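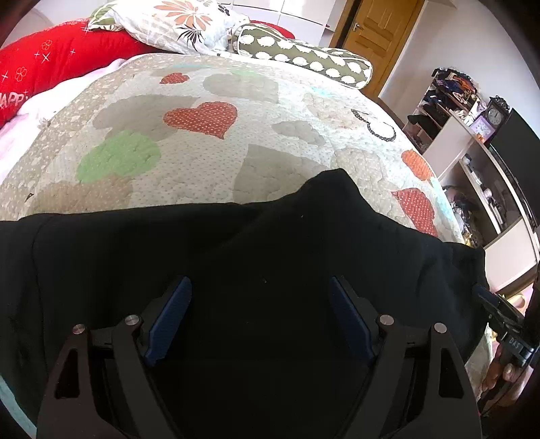 Norkiletti visit in May - who is hosting?

daltden_mike62
20 April 2021
The Lozano choir has confirmed for May. Daltden needs beds for three nights. I can take two people. Who else?

harborlane
We can take one, ground floor only. Is the town paying for the bus again?

daltden_mike62
The town gave $200. The bus quote is $859.

Griltine_Reader
Then why not use the hotel in Griltine and skip the bus? They are singing there anyway.

harborlane
Because it's an exchange. We stayed in their homes last time and I'd like to return it.

Griltine_Reader
Fine, but not everyone has a spare room. I'd give another $200 toward a hotel before I'd give up my couch.

pstreet_tenor
Both could work - homes for those who want it, hotel for the rest. Put me down for two.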